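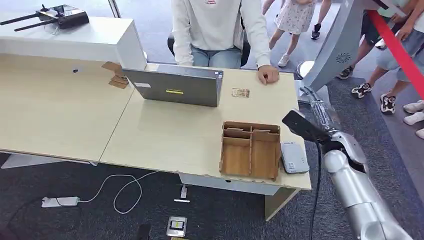

Notes on the sorting set, second round

27 Dec 2025

The first round of the desk sorting set was recorded in March and I threw most of it away. This post covers what changed for the second round, mainly so that I can find it again later, and partly for the two people who wrote to ask how many demonstrations the small policy needs before it stops wandering. The short answer is that I still don't have a good number. The long answer follows.

The task is called Humley in my folders. It has no meaning, it was the next name on the list. One demonstration of Humley goes like this: a flat object lies on the desk, the arm picks it up, the arm puts it into a compartment of the wooden organizer, the arm goes back to a rest position clear of the desk. The objects are cards and small flat things of similar size. The compartments are divided by thin panels, and the dividers at the back are taller than the ones at the front, so a path that works for a front compartment will clip a divider if you reuse it for a back one. I wanted that. A task where every goal has the same approach teaches the policy one approach.

The arm is teleoperated. I record the view from the head camera, the joint positions, the commanded positions and the gripper state, all written against one clock. In the first round they were written against two clocks, and this was the main reason for the deletion. The video was stamped by the machine that received it and the joints were stamped by the controller. The drift between them was small at the start of a session and not small at the end. A policy trained on that data closes the gripper early or late depending on which part of the session it happens to imitate. I spent a week tuning the training side before I plotted the offsets, which I should have done on the first evening.

Numbers for the second round: 200 demonstrations attempted, 146 kept. The rest were dropped for one of these causes.

Gripper closed on nothing and the operator tried again more than twice.
Object left the desk.
Operator paused for a long time in the middle of a motion.
Recording stopped before the arm was back at rest.

I keep demonstrations with a single failed grasp followed by a good one. There is an argument for throwing those away too, on the ground that you don't want to teach the failure. My experience with Hindholm, the drawer task from last year, was that a set with no recoveries in it gives you a policy with no recoveries in it. It misses once, closes on air, carries the air to the box with great care and opens the gripper over the compartment. With recoveries in the set it sometimes goes back.

Flat objects are hard for this gripper. A card lying flush on a smooth desk has no edge to get a finger under. There are three ways to deal with it: push the card to the edge of the desk and take it from the side, press down and drag until it buckles, or change the object. I tried the second for one session and gave up on it, as stiff cards don't buckle and soft ones stay buckled. The first works well but needs the arm to travel past the edge of the desk, and there the cable gets involved. The cable hangs from the arm near the hand, and when the hand comes in low over the edge the cable can brush the desktop. It doesn't stop the motion. It does show up in the torque readings as a slow ramp, and I would prefer the policy not to learn that a slow ramp means it is near the edge, even though this happens to be true.

The desk has two tabletop sections with a seam between them, and I had expected the seam to be a problem for pushing. It was a problem with thin cards only. I now start thin cards on the same section as the organizer.

On background. The second round was recorded in an open space with people walking past, and the head camera sees a good part of the floor as well as the desk. Children go by, someone sits down at a laptop, the light changes. I left all of this in. The Benjelloun set, which I made in a quiet room against a plain wall, gave a very good success rate in that room and a poor one anywhere else. I tested it once with a chair moved and it got worse. I don't have a clean comparison between plain and busy backgrounds for the same task, and I would need to record Humley twice to get one. I may do it, though it is a dull way to spend several evenings.

Clutter on the desk is the same question at a smaller scale. My rule for this round was that anything which belongs on a desk may stay on the desk, and it may move between demonstrations but not during one. Cardboard, a laptop, whatever else is there. The person at the desk is asked to keep their hands still while the arm is moving. A hand resting on the desktop is allowed. A hand reaching for the same object is not, and one demonstration was cut for it.

Labels. Each demonstration gets one line of text, written after the recording and by the operator. The first round had lines written before the recording, which described what the operator meant to do. Several of them were wrong. I also stopped naming compartments by number, as left to right depends on which side of the desk you are standing on. The lines now say front or back as the robot sees it, and near or far.

Training so far has been on 81 of the kept demonstrations, with 45 held out. The remaining ones use a different rest position and I haven't decided whether to convert them. On the held-out set the predicted joint motion looks fine, and this tells me very little. Low error on held-out motion and success on the real desk have been loosely related at best in every task I've done. I will run it on the arm when the new finger pads are fitted. The old ones are worn on the inside face and I don't want to measure the pads.

The recorder is Erner, the same one as before with the clock fix and a check that refuses to save a file if the first and last stamps of any two streams disagree by more than one video interval. The check has refused four files. Three were a full disk. I haven't found the cause of the fourth.

Still to do: convert the rest positions, write the loader so that it can skip the first second (operators tend to sit still while they settle their grip on the controls, and the policy learns to sit still too), and decide on the taller dividers. I have too few demonstrations for the back compartments. They take longer to record, operators avoid them when given the choice, and I gave them the choice. For the next round the target compartment will be drawn by the recorder and shown before the start.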